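Call for participants: two-arm cable handling build, Filtside shared workshop

Posted Jun 16, 2021

Filtside workshop is looking for people to join a bench project that runs through July and probably beyond. The project, called Herkeo, is a pair of small arms on a fixed table, driven by hand at first and later by a learned controller. The task is handling loose cable: finding an end, freeing it, and leaving the cable in a state where it can be coiled and tied.

Places are unpaid. Materials are covered by the project. Members and non-members may both apply; non-members will be given a workshop induction on their first evening and cannot use the machine room until it has been signed off.

Background

The build began as a sorting job. The workshop has several crates of donated leads, most of them knotted together, and untangling them by hand takes up evenings that could go on repairs. A first attempt with one arm was abandoned in spring. One arm can pull a loop out of a bundle, but with nothing holding the rest, the whole bundle follows it across the table. The second arm was added for that reason and uses the same parts as the first, so that spares fit either side.

The software side is called Trilasent. It records joint positions and camera views while a person drives the arms, stores each attempt as an episode, and plays it back for checking. The target is 1,000 usable episodes before any training is tried. An episode is usable if the operator finished or clearly failed the task, the recording has no gaps, and the start position was noted in the log.

The bench

Both arms mount at the near side of a wooden table and reach towards the middle. Each carries a two-finger gripper with pointed fingers, which suit thin cable better than the flat pads used on the single arm. The fingers do flex under side load, and the tips wear. Work on a stiffer finger is open to anyone who wants it.

The working area is kept clear apart from the cable under test. Operators sit behind the arms and work from the head camera view.
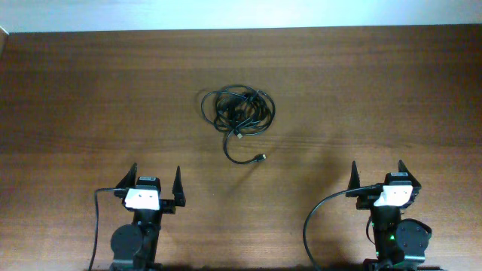 Head camera view with a cable between the two grippers.

Thin black leads with a small plug are the present test set. They are harder than the thick mains flex used earlier: the loops lie close together, the strands look alike on camera, and a plug inside the bundle will catch on a loop when the free end is pulled. Lighter coloured leads will be brought in once the black ones are logged.

Roles

Operators. You drive the arms through the task and log each attempt. A session is 80 minutes with a break in the middle. Steady hands help, as does patience with repetition. No programming is needed. Operators reset the cable themselves between attempts, following the start position sheet.

Mechanical. You look after the arms: finger printing and fitting, wrist screws, cable routing at the wrist, backlash checks, and a spare gripper that is half assembled and has been for some weeks. You should be comfortable with small fasteners and able to use callipers. Experience with a filament printer is useful, and we can teach it.

Software. You maintain the recording scripts and the playback tool. The code is Python on Linux. Current faults are a clock drift between the camera and joint logs, a playback window that freezes on long episodes, and folder names that change format partway through the archive. Please do not apply for this role in order to rewrite everything in another language.

Episode checkers. You watch recordings and mark them usable or not. This can be done from home once you have done two sessions at the bench. A desktop or laptop with a reasonable screen is needed; phones are too small to judge where the strands cross.

Time and place

Sessions are held in the upstairs room at Filtside, entrance from Halliday Yard. The stairs are steep and there is no lift. Anyone who cannot use them is welcome to apply for the checking role without the bench sessions, and we will arrange another introduction.

We ask for one evening a week through July. Longer commitments are welcome but should not be promised at this stage. The bench seats 2 people at a time, so please do not bring guests to a session without asking first.

Safety

The arms are small but will pinch. Hands stay off the table while the motors are powered. Long hair is tied back and lanyards are removed. The stop switch is on the operator's side and is tested at the start of each session, with the result written in the log. Applicants must be 18 or over.

What you get

Use of the bench outside recording sessions, by booking, for your own experiments. Access to the full set of recordings and drawings. Your name in the build notes if you want it there. Tea.

How to apply

Write to the Herkeo list through the contact form, stating which role you want, which evenings you can do, and anything you have built or mended that bears on it. A few lines will do. CVs are not needed. If you are applying for the software role, include a link to some code or describe a fault you have traced.

Applications are read as they arrive and places are filled in that order. Operators are wanted most.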